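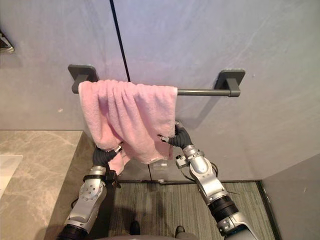 Does "antimicrobial" on a bath towel mean anything, or am I paying for a sticker? We rent in Warville, the bathroom has no window, and every towel we own smells like a basement by day three. Mine is the pink terry one, folded over the left half of the bar and all bunched up, so go ahead and tell me to spread it out, I've heard it. A store near us sells a Stuver bath sheet for twice what I normally pay, and the tag says it "resists odor for life." Whose life? The tag doesn't say. I also got told to use vinegar, baking soda, both together, borax, and a scoop of some laundry booster, each by a person who was completely sure. Before I spend money in March when the sale starts, I'd like to hear from people who have tried any of this for longer than a week and aren't selling it.

*posted by dampcorner, 2026-02-17*

---

**gray_lint**

I'd skip the treated towel. Some of them are treated with silver or something similar, and the treatment may slow down bacteria in the fabric for a while. What I have never been able to get out of a seller is how many washes it lasts. I wrote to two and got one reply, which was a coupon.

Your smell is most likely old detergent and body oil stuck in the loops, plus slow drying. Do this first:

1. Wash the towels by themselves on the hottest setting the care label allows, with half the detergent you use now. No fabric softener. It coats the cotton and they stop absorbing.
2. Run a second rinse.
3. Dry them all the way. If the thick hem still feels cool, they aren't dry, whatever the machine says.

If they still stink, soak them overnight in hot water with an oxygen bleach powder, then wash again. Cheap store brand is fine. Check the label for colored fabric and test a corner on the pink one.

Vinegar and baking soda together is a science fair volcano. They mostly cancel each other out and you're left with salty water. Vinegar alone in the rinse did a little for mine, but I'm not convinced it beat plain extra rinsing, and some washer manuals tell you not to use it because of the rubber parts. Never mix it with chlorine bleach.

And yes, spread it out. You have the whole right side of that bar doing nothing.

---

**catterall_road_renter**

Get a dehumidifier. Problem solved. Mine cost 172 bucks and I haven't smelled a towel since.

> **dampcorner:** Does it run all day? My electric bill is already stupid.

> **catterall_road_renter:** I leave it on. Never checked the bill.

---

**trandatbridge77**

Hold off on the dehumidifier until you've looked at your exhaust fan. Put one square of toilet paper up against the grille with the fan on. If it drops, the fan is making noise and moving very little air. Ours was packed with gray fuzz. I cut the power, pulled the cover, vacuumed it, and it was a different bathroom. If yours is clean and still won't hold the paper, that's a landlord email. Put it in writing.

I disagree with the first reply on one thing. Hot water didn't fix mine until I cleaned the washer too. Pull back the rubber gasket if it's a front loader and sniff. I'm not going to describe what was in there.

As for "for life," I did buy a treated towel once, a different brand, with 1,000 glowing reviews on the page. I read the first 17 and most of them were written before the towel had been washed. It smelled the same as my others by summer. It's a rag for the car now.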